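## 3 数据采集

### 3.1 任务定义与工位布置

本文研究的操作任务为硬盘托架的插入与拔出。该任务接触丰富,允许的位姿偏差较小,且托架在导轨内的受力状态难以由外部视角直接判断,因此适合用于检验以腕部视觉为主要输入的模仿学习策略。每条示范由一名操作员以遥操作方式完成,起始状态分为两类:托架已被夹持并停在支架开口之外(插入),或托架已完全就位(拔出)。两类示范分别存储,训练时合并,任务类别以 one-hot 向量的形式附加在本体感知输入之后。

工位以铝型材面板为基座,支架固定于面板上,其相对机械臂基座的位置在每一批次开始前重新标定。批次之间会调整支架的朝向与高度,批次之内保持不变。面板表面未做喷涂或贴膜处理。在 Prinulach 数据集的早期版本中,我们曾以哑光黑色衬布覆盖整个工作面,所得策略在衬布上表现稳定,移至裸露金属表面后成功率明显下降。本版本因此保留金属表面原有的反光,并允许工位附近存在线缆、机箱等与任务无关的物体。 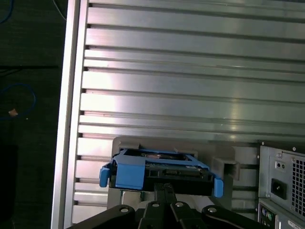

**图 2** 腕部相机视角下的托架操作。

腕部相机是本文唯一的视觉输入。我们未使用固定的第三视角相机,原因在于部署现场的机柜间距各异,外部相机的安装位置难以统一。腕部视角的优点是夹爪指尖与被操作物体始终处于相近的成像区域,策略可直接利用二者的相对位置;缺点是背景随机械臂运动而变化,且局部曝光难以控制。图 2 中面板中段的强反光带即属此类情况:横向肋条在该处呈现大面积高亮,而左侧立柱以外的区域接近全黑,同一帧内的亮度跨度很大。相比之下,蓝色托架与周围灰色、银色表面的色差显著,若训练数据仅包含这一种配色,网络容易将颜色作为定位托架的捷径特征。针对这一问题,我们在训练阶段对色相施加随机扰动,并在 3.3 节所述的留出集中单独设置了非蓝色托架的子集。

### 3.2 示范采集流程

采集由 Kayode Garba 与 Huguette Lapointe 两名操作员承担,遥操作端使用 Cledgate 主手,力反馈以比例方式映射至操作员手部。每条示范遵循以下步骤:

1. 机械臂移动至随机采样的起始位姿,采样范围为支架开口前方的一个锥形区域;
2. 操作员确认夹持状态后踩下踏板,记录开始;
3. 完成插入或拔出动作,末端静止后再次踩下踏板,记录结束;
4. 操作员标注该条示范为成功、失败或作废。

图像、关节角、末端位姿与腕部六维力以统一时间戳写入同一文件。图像时间戳取曝光中点,其余信号按最近邻对齐。踏板触发前后各保留一小段缓冲,训练时裁去。

插入过程中托架常以略微倾斜的姿态进入支架开口,继而由导轨的接触力逐步校正。我们未要求操作员避免这种倾斜。初步实验表明,若仅保留姿态端正的示范,策略在首次接触出现偏差时缺乏可供参照的恢复行为,往往持续加力直至触发力限。操作员被允许在单条示范内后退并重新对准,此类片段不作剪辑。

作废与失败的区别在于原因:因通信中断、踏板误触或相机丢帧而无法使用的记录归为作废,直接删除;因操作本身未能完成任务的记录归为失败,保留但不参与行为克隆训练,仅用于训练 3.4 节中的成功判别器。

### 3.3 数据规模与划分

全部采集共得到 504 条有效示范,其中标注为成功者 402 条,其余为失败。划分以批次为单位,同一支架朝向与高度的示范不会同时出现在训练集与留出集中。若按单条示范随机划分,留出集上的动作预测误差会偏低,与真机成功率的相关性也随之减弱,故未采用。

留出集包含 64 条成功示范,覆盖训练中未出现的支架高度以及前述非蓝色托架子集。所有超参数均在训练集内部以交叉验证方式选定,留出集仅在最终模型确定后使用。

标注一致性由两名操作员交叉复核。复核者只能查看图像与力曲线,不知道原标注。分歧集中于“托架已进入但未锁止”的情形:从腕部视角看,夹爪位于托架下方时会遮挡部分支架,最后一小段行程在图像上的变化十分有限。对于此类记录,我们以末端沿插入方向的位移和力的峰值作为判据;两者不一致时,标注为失败。

### 3.4 成功判别器

成功判别器以一段示范末尾的图像序列与力信号为输入,输出任务完成的概率。其用途有二:在真机评测时代替人工判定,以及在后续的自主采集阶段筛选策略自身产生的轨迹。图像分支与策略网络共享编码器权重,但梯度不回传至编码器,以免判别目标影响动作预测所依赖的特征。

力信号分支采用一维卷积,输入前减去记录开始时的静态均值,用以消除夹爪与托架自重的影响。我们还比较了仅用图像和仅用力信号的两种变体。仅用图像的变体在强反光条件下误判较多,仅用力信号的变体则难以区分托架锁止与托架卡滞,二者在力曲线上均表现为沿插入方向的阻力上升。完整结果见第 5 节。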